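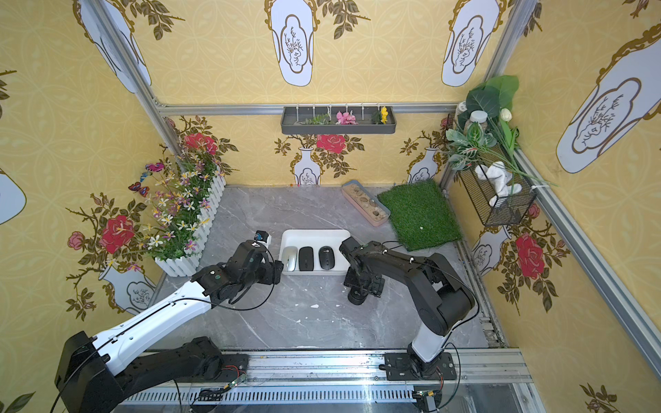 Re: [Reltulari] Two arms on one rail, and what on earth to do about the cables

From: Nesma Bensaid
To: Reltulari list
Date: 1/3/20

Hello all,

Sorry for the slow answer, Lahcen, I've had your message starred and kept meaning to sit down with it. I've left your questions in and answered underneath each one, with a bit more at the bottom for anybody who was following the November thread about the enclosure.

Lahcen Metwally wrote:

> I'm about to drill the front rail for my second arm and I've got cold feet. How far apart did you mount yours, and do you wish you'd gone wider? Mine will be in the spare room so I can't have it growing any longer than the desk.

My front rail is 686 mm and I do wish it was longer, but the table at Burnell is the size it is and Amr wanted his corner back. The arms are as near the ends as I could get them. With both reaching in over the middle they can work at opposite ends of a tray quite happily, it's when one of them wants to go across to the other's side that I start hovering over the power switch. If your desk is short I'd still do it, just don't plan anything clever in the overlap for the first few weeks.

And please don't drill yet! Clamp it, run it for an evening, and then drill. I have a set of holes in my first plate that I now describe to visitors as ventilation.

> Also, what are you doing about the cables? Mine keep dropping in front of the elbow and I've already pulled one plug out.

Thin black ones, looped, and I leave 200 mm of slack at the base of each arm, which looks a mess and I've stopped caring. I did have them tied down neatly all the way up the arm – very smart, everybody admired it – and then the wrist turned further than I'd allowed for and that was the end of the plug. The loops flop about but they've got somewhere to go. I put the little circuit board and the connector box on the rail itself so that nothing is dangling from either arm with weight on it. If yours are falling in front of the elbow, try bringing them round the outside of the arm before you make the loop. Mine still swing in when the arm comes back quickly, so I've just slowed the return move down.

> Last one. Is the wallpaper doing anything or is it only for show?

A bit of both! It's yellow with circles and vases and great big roses all over it, and there are flowers and butterflies in there as well, and the floor is a grey marble pattern. I wanted a busy background because my first try was plain white walls, and the object finder got very good at spotting anything on white and was hopeless the minute I put the same thing on my kitchen worktop. The frame is aluminium extrusion so it's easy enough to swap a wall if you get sick of the roses. I haven't got sick of them yet. My mother has offered me the rest of her curtains.

Right, on to where things stand. The job I've set for it is computer mice into a shallow white tray, side by side. I picked mice because we had a drawer of dead ones at Burnell and because they're horrible to hold, all curve and no edges. Blocks are dull by comparison. The silver one is the worst for the camera, the shine on its shell goes into streaks and the outline wanders off. The black ones are easier to find against the white tray and a bit harder against the floor, where the shadow and the mouse run together.

For gripping I've gone back to white tape round the fingertips. I did try the rubber sleeves that came with the Trurnent kit and they held on beautifully, so beautifully that they wouldn't let go, and the mouse came back up with the arm. The tape gets crumpled and has to be redone, and I'm sure it's shedding on my nice floor, but it lets go when told. Fingers go down either side of the mouse with the gap wide open, then close slowly. I stop the descent at 40 mm and take another look through the wrist camera before going the rest of the way, and that one change did more good than a fortnight of fiddling with grip force.

The wrist view is where I'm stuck, though. Anything that moves smears, so the button seams and the printing go to mush, and I'd been hoping to use those to tell which way round a mouse is lying. 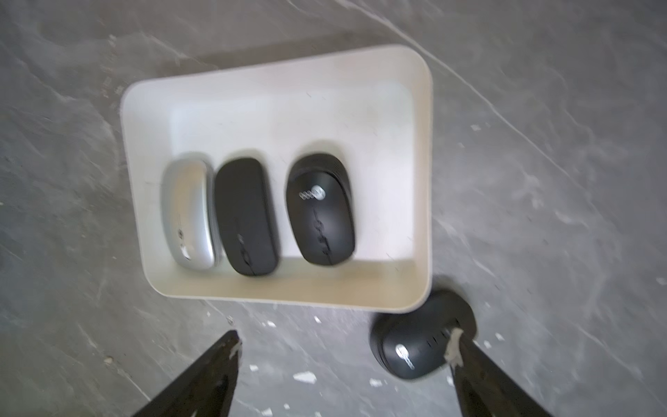

Meriem El Khatib thinks I should give up on seams and logos altogether and go by the outline, with the arm standing still for a moment before it takes the picture. She does that on her Helmy rig and says the wait is hardly noticeable once you've stopped staring at it. Her other suggestion was more light, which I'm less keen on because of the silver one.

I tried the pause for one evening and it did seem steadier, but I'd also retaped the fingers and tightened the wrist so I can't tell you which of them did it. Silly of me. I'll put the old setting back and try it on its own.

Qistina, you asked off list for the plate drawing. It's in the shared folder under "plate, right arm", and the file next to it called "plate final" is the one with the bad holes, so don't cut that one. The slots suit my rail and you'll want to check them against yours.

Has anyone got a way of keeping the tray from creeping when a finger catches the rim? I don't want to stick it down as I need to be able to move it between runs. Something tacky underneath that peels off marble-effect flooring, ideally.

Nesma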